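Hellunero 硬蜡油，500 毫升，马口铁罐，139 元一罐，不含布和砂纸。厂家是 Varnuvholm，我们 Titville 只负责卖，也负责挨骂。页面写得长，是因为卖木器油的页面大多写得太短，短到只剩“天然”“呼吸”“食品级”几个词。

# Hellunero 硬蜡油（木桌面、工作台面用）

**状态：** 有货
**规格：** 500 毫升，只有这一种
**光泽：** 哑光。厂家目录里还有一款“丝光”，我们拿来对比过，干透之后分不清哪块是哪块，所以没有进货。
**颜色：** 无色。请往下看“无色”这两个字到底值多少。
**适用：** 室内实木、实木贴面（贴面要看厚度，见后文）
**不适用：** 户外、地板、砧板、淋浴间、已经刷过聚氨酯而且没打算打掉的桌面

## 先说我们为什么对它半信半疑

硬蜡油这个品类，讲的故事都差不多：油渗进木头里，蜡留在表面，既有油的手感，又有漆的防护，坏了还能局部修补。听起来是两头的好处都占了。我们卖涂料卖得久了，听到两头好处都占的东西，第一反应是去看背后那张小字说明。

Hellunero 的小字说明印在罐子侧面，字非常小，而且贴标签的时候常常压住一道接缝。内容归纳起来是：薄涂，擦净，通风，等 28 天。最后这一条，正面的大字里只字未提，正面写的是“隔夜可用”。

隔夜可用和 28 天，两句话都印在同一个罐子上，严格讲也都不算撒谎。隔夜以后你确实可以把手放上去，不粘。可要是隔夜就放一只刚从炉子上端下来的锅，后果罐子上没写，我们替它写在这里：会留下一个白圈，很可能还得重新打磨那一块。

所以这个页面的基本态度是：东西我们认为可以买，宣传我们建议打折听。

## 厂家怎么说，我们怎么看

### “天然配方”

罐内的主要成分是植物油、植物蜡、溶剂和催干剂。植物油和植物蜡当然是天然的，溶剂就要看你对“天然”两个字有多宽容。打开盖子，味道不小，像旧画室。我们在店里开罐，隔壁间的人会过来问是不是漏了什么。

催干剂是金属盐。没有它，油要干到猴年马月。市面上有不加催干剂的纯油，用过的人都知道那是什么滋味：桌子一周以后还粘袖子。我们不觉得加催干剂是什么丑事，只觉得既然加了，就别在正面印一大片叶子。

### “食品接触安全”

这句话我们要求厂家解释过。得到的答复是：完全固化以后，符合相关的接触要求。重点在“完全固化以后”，也就是又绕回那 28 天。没有固化的油膜，谁也没有替它保证过什么。

另外，“接触”和“在上面切东西”是两回事。刀一下去，油膜就被划开，碎屑跟着菜走。砧板请用单纯的矿物油或者你信得过的纯植物油，别用这一罐。我们把砧板列在“不适用”里，厂家没有列，这是我们和厂家意见不一致的地方之一。

### “让木头呼吸”

木头砍下来就不呼吸了。这句话想说的大概是水汽可以进出。那么请想一想：水汽能进出，水也就没有被完全挡住。任何一款“让木头呼吸”的油，防水性都不可能和厚漆一样。把“透气”和“长效防水”写在同一行里的页面，建议关掉。

Hellunero 的包装上，两句话隔了一行。

### “无色”

涂上去以后，木头会变深，会变暖，像沾了水的样子，而且干了以后也不会退回去。橡木偏黄，白蜡木偏黄得更明显，胡桃木变得很好看，松木会变成一种很多人小时候家里柜子的颜色。橡胶木比较难讲，不同的板子出来深浅不一，拼板的接缝会因此更显眼。

想让原木保持没上油时那种发白的样子，这一款做不到。厂家另有一款加了白色颜料的，我们试过，在粗孔的木头上会积白，像没擦干净的粉笔，所以也没进。

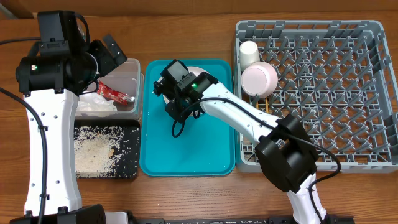
*阅读时长：十几分钟。只想知道怎么涂的，可以直接跳到“涂法”。*

暖调橙棕色的木桌面，大概是最多人来问的一类。问法也很一致：“我想要这个颜色，是不是涂这个油就可以？”回答是不一定。颜色首先取决于木头，其次取决于底下有没有染过色，油排在最后。拿着一张照片来买无色油，指望浅色桌子变成橙棕色，这笔生意我们会劝你先别做，或者至少先在桌子背面试一小块。

照片里的颜色还受灯光影响。店里的暖灯能把任何一块桦木照成蜂蜜。我们自己拍的样板也有这个问题，所以网页上没有放样板色卡，放了也只是给自己找麻烦。

## 桌面上放什么，比涂什么更要紧

来退货或者来抱怨的，大部分不是油的问题，是桌上压着东西的问题。最典型的是塑料托盘和沥水架。托盘底部平，贴着桌面，底下有一点水就跑不掉；沥水架脚小，水沿着脚流下来，在木头上留一个个小圈。

厨房里的木桌，我们的建议是：

- 沥水架下面垫接水盘，接水盘下面还要有脚，让空气能过。
- 托盘用完竖起来放，别平放着过夜。
- 硅胶垫不要长期不动。有些硅胶垫会和油膜起反应，掀开来底下颜色不一样，有的还发粘。便宜的和贵的我们都见过出问题的，看不出规律。
- 塑料收纳盒如果一直放在同一个位置，时间长了，盒子四周的木头晒深了，底下还是浅的。这不是油能管的，任何涂层都一样。

最后一点经常被当成质量问题拿来说。木头见光会变色，樱桃木最快，胡桃木反过来会变浅。每隔一阵子把东西挪一挪，比换什么牌子的油都有用。

## 我们自己试过什么

测试由 Finbarr Doherty 做，他对这个产品的评价一开始很低，后来变成中等，到目前为止没有再往上走。以下是他的记录，我们做了删减，主要删掉了骂标签的部分。

**水。** 完全固化之后，水珠在表面立得住。放一晚上，擦掉，橡木上没有明显痕迹；松木上能摸到一点毛。没有固化就试，两种木头都留了印。

**咖啡。** 及时擦掉没事。干在上面再擦，橡木的导管里会留下一点颜色，需要凑近了看。厂家的说法是“抗咖啡渍”，我们的说法是“给你留了去拿抹布的时间”。

**红酒。** 和咖啡类似，稍差一点。

**酱油。** 厂家没有测过，说明书里也没有这一项，我们怀疑写说明书的人家里不用酱油。结果比红酒差。酱油咸，又粘，干了以后边缘发暗，湿布擦不干净，用温水加一点中性洗涤剂才勉强擦掉。每天吃饭的桌子，请把这一条当真。

**米饭和米汤。** 本身不染色，但米汤干了以后像浆糊，用指甲去抠会伤到蜡层。湿布盖一会儿再擦，不要抠。

**食用油。** 短时间没事。油腻积久了，表面会发乌，看着像脏，擦又擦不掉。要用洗涤剂擦过，再补一层薄油。

**热杯子。** 陶瓷马克杯装刚泡的茶，直接放。固化之后的橡木样板上，有时有白雾，有时没有，出现了也多半过一天自己退掉。这种时有时无的结果最难写，写“耐热”不对，写“不耐热”也有点冤枉。我们的建议就是用杯垫。

**酒精。** 消毒用的酒精喷上去再擦，光泽会变得不均匀。桌面习惯每天喷酒精的人，不要买硬蜡油，买哪家的都不合适。

**指甲和钥匙。** 和所有油类一样，会划。好处是划痕不像漆那样发白起皮，看着比较柔和。这是硬蜡油宣传里我们基本同意的一条。

样板都是小块，平放，三遍油。真实的桌子有边，有角，有人往上放书包，所以上面这些结果只能当个参考。Finbarr 特别要求我们加上一句：他没有做耐磨测试，因为他没有合适的设备，拿砂纸来回蹭不算测试。

## 用量

罐上印的覆盖面积，我们没有达到过。厂家的数字是按光滑、致密、已经封过底的木头算的，而且大概只算一遍。我们不打算重复那个数字。

比较实在的说法是：一张普通的四人餐桌，只做桌面，两遍，一罐够用，还会剩一些。加上桌腿和底面，仍然可能够，要看木头吃不吃油。松木和旧木头第一遍吃得很凶，橡木一般，硬枫木几乎不吃。

剩下的油是个麻烦。开了罐以后，空气进去，表面会结皮。结皮可以挑掉，底下的还能用，但是放到来年再用就不好说了。有人往罐子里丢玻璃弹珠把液面抬高，有人倒扣着放，我们都试过，倒扣着放有一次漏了，后来只用弹珠。

厂家不出小罐，我们问过，答复是“正在评估”。这个答复我们已经收到过不止一次。

## 涂之前

### 先弄清楚桌子上原来是什么

在不显眼的地方滴一滴水。马上渗进去变深，多半是裸木或者旧油已经磨没了，可以打磨后直接涂。水珠立着不动，多半有漆，或者有一层完好的蜡。

有漆的必须打掉。硬蜡油涂在漆上，渗不进去，只能浮着，干了也是一层软皮，指甲一推就掉。厂家网页上有一句“适用于多数旧涂层”，我们不同意，我们卖出去的每一罐都会口头讲这件事，讲不讲得进去是另一回事。

上过家具蜡的，先用溶剂擦掉旧蜡，再打磨。不擦就打磨，蜡会糊在砂纸上，还会被压进木孔里。

### 实木还是贴面

贴面的桌子，木皮可能非常薄，打磨几下就透了，露出底下的基材，这张桌子就回不去了。看桌边：木纹从桌面连续转到端头，是实木；桌边另贴一条，纹路对不上，多半是贴面。看不准的，不要用电动打磨机，用手，用细砂纸，轻轻带过。

还有一种是印刷的木纹纸，表面压了一层膜。那不是木头，涂任何油都没有用。判断方法是找重复的花纹，隔一段出现一模一样的节疤，就是印的。

### 打磨

裸木或者去漆之后，从 100 目开始，把旧痕迹磨平，再换细一些的，再换更细一档，到手摸着顺就停。不要追求镜面。磨得太细，木孔被压实，油吃不进去，耐用性反而下降。说明书在这一点上讲得对，我们难得同意它。

顺着木纹。横着磨的痕迹，裸木上看不出来，一上油就全部出来，像被猫走过。每换一次砂纸，都把粉尘吸掉，再用微湿的布擦一遍，等干。微湿的布会让木毛立起来，干了以后用最后那一档细砂纸轻轻带一下，成品会顺手很多。

端头，也就是木纹的断面，要多磨一档。断面吃油多，不磨细就会比桌面深出一截。

## 涂法

1. 搅。不要摇。蜡沉在底下，用木棍贴着罐底慢慢搅，搅到棍子提起来没有块。摇会带进气泡，气泡干在表面是小坑。
2. 倒一点点在桌面上，用不掉毛的布或者 Barajas 白垫推开。Barajas 白垫是我们另外卖的，好用，但旧棉 T 恤剪成的布也行，别因为这句话多花钱。
3. 顺木纹推到极薄。觉得薄了，通常还是厚的。
4. 等一会儿，让木头吃。时间看温度，说明书给的是一个很宽的范围，我们的办法是看反光：大部分地方从湿亮变成半亮，就可以擦了。
5. 用干净的布把表面的浮油全部擦掉。这一步决定成败。涂完不擦，是所有发粘投诉的头号原因。
6. 过夜，摸着不粘，用白垫或者很细的砂纸轻轻走一遍，擦净。
7. 第二遍，比第一遍更薄，照样擦净。
8. 松木之类吃油厉害的，可以做第三遍。橡木做第三遍，我们看不出什么区别，厂家推荐三遍，厂家是卖油的。

冬天和梅雨天都会变慢。开窗要开，别让风直接对着桌面吹，灰会粘上去。七月里潮气重的时候，隔夜还粘手很正常，再等，不要再补一层去“盖住”它，补上去只会更粘。

### 关于擦油的布

**请认真看这一段。** 吸了油的布，揉成一团丢在垃圾桶里，会自己发热，会自己着火。这不是吓唬人，也和哪个牌子没有关系，凡是会干的植物油都这样。用完以后，把布一块块摊平，放在室外不可燃的地方晾到发硬，再扔；或者泡在水里，装进盖得住的金属罐。

Varnuvholm 把这条警告放在标签的最后一行，字号和条形码底下的数字一样。我们在每罐盖子上另外贴了一张条，颜色很难看，是故意的。

## 等待的那段时间

固化要 28 天，这中间桌子不是不能用，是要轻用。

头几天，只放轻的、干的东西，不铺桌布，不放垫子。桌布会闷住，闷住的地方干得慢，可能印上布纹。我们收到过一张印着蕾丝花纹的餐桌，客人问能不能修，能修，全部重磨。

再往后，可以正常吃饭，用杯垫和隔热垫，洒了马上擦。清洁用微湿的布，不用洗涤剂。味道会逐日变淡，对气味敏感的人，这段时间最好不要在同一间屋里睡觉。抽屉内部不要涂，味道会关在里面很久，衣服全是画室味。

这一段等待，是我们劝退最多客人的地方。只有一张饭桌，家里又有小孩，天天洒东西，那么请考虑水性漆。水性漆没有那么好的手感，坏了也不好局部修，可它干得快，耐酱油。

## 保养和修补

保养周期，厂家写的是“按需”。这两个字我们反而觉得可以接受。看水珠：水洒上去不再成珠，开始摊平，就该补了。常用的饭桌，常见的是水槽那一侧或者主座前面先不行，别的地方还好好的，只补那一块就可以。

补的办法：

- 洗涤剂兑水擦净，再用清水擦，晾透。
- 细砂纸轻轻带一遍，边缘往外过渡，别磨出一个方框来。
- 极薄一层油，擦净，等。

局部修补能不能完全看不出来？厂家说能。我们的经验是深色木头基本能，浅色木头侧着光看还是有一片光泽略有不同，过几个月慢慢融进去。介意的人，整面补一遍，反正也不多花多少时间。

白圈先别急着打磨。多数白雾是潮气困在蜡里，放几天可能自己退。不退的，再用白垫沾一点点油轻推。有些偏方说用牙膏、蛋黄酱，我们没有试过，也不想试。

黑斑是另一回事，那往往是水带着铁锈进了木头，常见于橡木上放过湿铁锅。油盖不住，只会封在里面。需要先处理木头，这一罐帮不上忙。

日常清洁，不要用带“上光”字样的喷雾。那里面常有硅油，当时很亮，以后再想补油，油会缩成一滴一滴，像涂在玻璃上。

## 和别的东西比

**和纯桐油、亚麻油比。** 纯油便宜，味道因人而异，干得慢得多，防水差一些，手感最好。有耐心的人，做小件，纯油很合适。

**和木蜡膏比。** 蜡膏省事，擦上就亮，防护几乎没有，一个热杯子就露馅。装饰柜可以，饭桌别用。

**和聚氨酯漆比。** 论防护，漆赢，没什么可争的。论坏了以后怎么办，油赢。一张桌子如果打算用到坏了就换，上漆；打算自己隔一阵修一修，上油。自认为会修、实际上从来不修的人很多，我们自己店里那张打包台就是例子，该补油已经很久了。

**和更贵的进口硬蜡油比。** 我们把其中一款和 Hellunero 涂在同一块橡木的左右两半，盖住标记让店里的人猜，没有人稳定猜对。贵的那款味道确实小一些，罐子也漂亮。差价花在味道上值不值，看你家通风。

**和更便宜的比。** 便宜的里头有几款不肯写成分，我们没有进，也就没有资格评价。

## 常被问到的

**可以涂在孩子的桌子上吗？** 完全固化以后可以。没等够时间不行。会啃桌边的年纪，建议那一条边什么都别涂，或者干脆等他过了那个年纪。

**能不能兑稀？** 不建议。已经够稀了。变稠结块的旧油兑溶剂能救回一点，做工具柄没关系，别拿去做桌面。

**可以调色吗？** 可以加同厂的色浆，我们不卖，效果没把握。想变色，先用染色剂染木头，干透再上油，先做试板。

**喷涂行不行？** 厂家说可以。要稀释，要设备，要有地方排气，雾化的溶剂和油遇到火星很危险。家里别喷。

**竹板能用吗？** 能用，吃油很少，一定要擦得特别干净。竹板外层如果有出厂的漆，还是要先打掉。

**户外桌呢？** 不行。没有防紫外线成分，雨淋几次就灰了。厂家另有户外款，我们没有试够时间，暂时不卖。

**冻过还能用吗？** 运输中受冻，蜡会析出来成颗粒。放在室内回温，慢慢搅，一般能恢复。搅不匀的，拍照给我们，换。

**保质期多长？** 罐底有日期，喷得不清楚。未开罐的，收到时如果液体已经结了厚皮，直接退，不用跟我们讲道理。

**为什么评价里有人说发粘，有人说很好？** 十有八九差在擦没擦干净。剩下那一部分，我们没有弄明白。某些热带木材自带油分，会妨碍油干，柚木就是，上油之前要先用溶剂擦一遍表面。紫檀一类，有的怎么擦都干不好，遇到过，没有解决办法。

## 运输、退换

油属于易燃液体，只走陆运，不走空运，偏远地方可能送不到，下单前请先问。罐子外面有纸套和气泡膜，磕瘪一点不影响使用，不作退换理由；漏了当然换。

未开封可以退，运费由退的人出。已开封的原则上不退，除非油本身有问题。“颜色和想的不一样”不算油有问题，所以前面写了那么多关于颜色的话。

想先试的，可以来店里拿一小瓶分装的样品，够涂一块巴掌大的板。样品不邮寄，原因还是那个易燃液体。自己带一块和桌子同样的木头来最好，没有的话，就涂在桌板背面。

需要一起买的东西：不掉毛的布，细砂纸，搅拌用的木棍（冰棍棒太短），丁腈手套。手套罐上没有提，可是油沾在手上很难洗，味道能跟人一整天。

不需要一起买的：厂家的“专用保养乳”。我们看过成分，大体上就是稀释过的同一种东西，价格没有跟着稀释。

**价格：139 元 / 罐，500 毫升**
**库存：** 店内现货，整箱请提前打招呼
**咨询：** 写信到店里的公共邮箱，标题注明木头种类和原来的涂层；没注明的，我们第一封回信一定是问这两件事。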